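8 May 2021, Totance meetup. Talk notes (Vilja)

## Opening

- Say hi, thank Kittipong for the slot.
- Big idea up front: we teach the arm by doing the job ourselves, with the same fingers the arm will use. I love this part, so slow down!

## How we collected

- 600 demos by hand, 3 people taking turns.
- Aiguo's rule: swap people every 20 demos so the policy doesn't learn one person's wrist.
- Trained on 400, kept the rest back for checking.

## Pads matter (more than I expected)

- Look at the left finger: the pad edge is peeling up along the corner. Right one looks more intact.
- Agata now logs pad condition with every batch, and we can sort the demos by it. So useful!
- Pause, let people look.
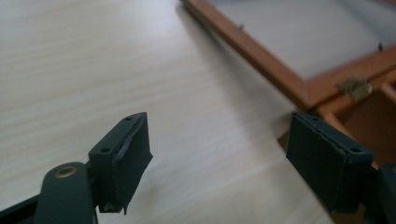 ## Next up

- New pads from Nastton, same shape.
- Evie wants to rerun the April batch with them.
- Questions, then hand over to the Zendon folks.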